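To: Comument members' list
Subject: Re: Table clearing by machine, present position

In December a member wrote to this list:

> Our Skelteswood kitchen has 30 places at lunch. Before we
> renew the staffing plan, could Pammont state plainly whether
> a robot can clear a table yet, and at what pace?

The Pammont office has been asked to reply on behalf of the working group. Our answer is that clearing remains a task for staff, although parts of it are now within reach.

1. The task under review

The trial table carries a few everyday things: a plate, a cup, a sponge and some smaller items. Each has to be picked up and taken to its proper place. A kitchen assistant would regard this as very light work. 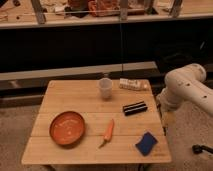
2. Present ability

Rigid items with a clear outline give the least difficulty. Shallow dishes are harder, as the gripper must come down at the rim and close on a thin edge. Members should also bear in mind that a change in the position of one item may alter the approach needed for the next.

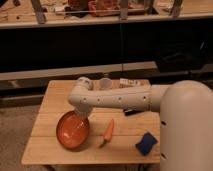 The working group has set a target of 800 attempts before any figure for reliability is issued. Until that number is reached, members are asked not to quote partial results in funding papers.

3. Advice to kitchens

We recommend that no post be altered on the strength of this work. Kitchens wishing to prepare may usefully list which items are left on tables after a meal, and where each is kept. Soft goods, such as cloths, should be listed separately.
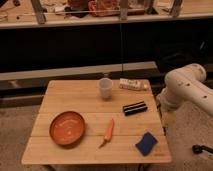
Leandro Urrutia has asked that the following be added: the Onuoha kitchen would accept a slow machine provided it could be left alone for 8 minutes, and he considers unattended running a more useful measure than speed. The working group will take up the point in its next circular.

Pammont office
for the Comument working group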